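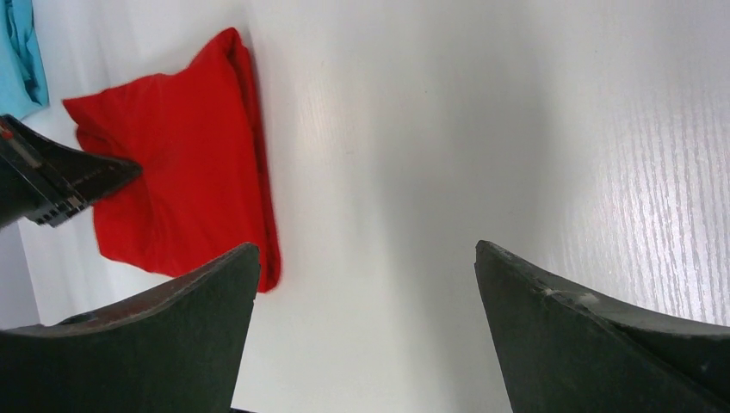 Zwei Greifer am Arbeitstisch, links das rote Tuch. Foto: Umgate

Umgate legt Regeln für Arbeitsplätze mit zwei Greifern vor

Bestau, Dezember 2021. Die Firma Umgate hat einen Leitfaden für Arbeitsplätze veröffentlicht, an denen zwei Robotergreifer gemeinsam weiche Textilien handhaben. Das Dokument umfasst 70 Seiten und kann von Betrieben und Schulen kostenlos bestellt werden. Es ersetzt keine Norm und auch nicht die Risikobeurteilung, welche der Betreiber selber machen muss.

Erarbeitet wurde der Text unter der Leitung von Mercedes Quispe. Seit August hat ihre Gruppe die Vorschläge an Tischen in Bestau erprobt. Beteiligt war auch die Wäscherei Castaño, die das Falten von Kleidungsstücken teilweise automatisieren will.

Im Zentrum stehen 7 Grundregeln. Die erste betrifft den Tisch: Vor jedem Durchgang muss die Fläche zwischen den Greiferfingern frei sein, und kein Stoff darf unbeabsichtigt unter einem Finger liegen. Die zweite Regel verlangt, dass immer nur ein Greifer den Stoff neu fasst, während der andere entweder hält oder offen wartet. Beide Greifer dürfen sich über demselben Kleidungsstück nur mit einer Geschwindigkeit von höchstens 170 Millimeter pro Sekunde bewegen.

Weitere Regeln gelten für den Halt im Notfall, für die Pflege der Finger und für die Protokolle. Finger mit Kratzern dürfen weiter benutzt werden, solange die Kante glatt bleibt und keine Fäden hängen bleiben. Bei gezahnten Flächen ist eine Kontrolle am Anfang jeder Schicht vorgeschrieben. Jeder Wechsel eines Fingers ist mit Datum und Unterschrift einzutragen.

«Bei weichem Material denken viele, es kann nicht viel passieren», sagte Quispe bei der Vorstellung. «Aber der Stoff zieht sich zusammen, er bleibt hängen, und dann greift jemand schnell mit der Hand hinein. Genau diesen Moment wollen wir vermeiden.» Der Leitfaden schreibt deshalb vor, dass eine Falte erst nach dem bestätigten Stillstand beider Arme von Hand gelöst wird.

Nicht alle sind mit dem Text zufrieden. Wilmer Valderrama von der Firma Navov, die Greifer an Textilbetriebe liefert, hält die Grenze der Geschwindigkeit für zu streng. Für dünne Stoffe sei sie vernünftig, bei Frottee verliere man jedoch viel Zeit. Er wünscht sich eine Tabelle nach Materialgruppen. Zinash Hadgu, bei Castaño für die Arbeitssicherheit zuständig, möchte dagegen an einem einzigen Wert festhalten. Ihr Personal wechsle mehrmals am Tag zwischen verschiedenen Artikeln und könne nicht jedes Mal eine Tabelle lesen.

Die erste Auflage beträgt 600 Exemplare. Rückmeldungen nimmt Umgate schriftlich entgegen, sie sollen in eine überarbeitete Fassung einfliessen. Einen Termin dafür hat die Firma noch nicht genannt. Kurse zum Leitfaden sind in Bestau geplant, die Leitung übernimmt Marleny Ayala.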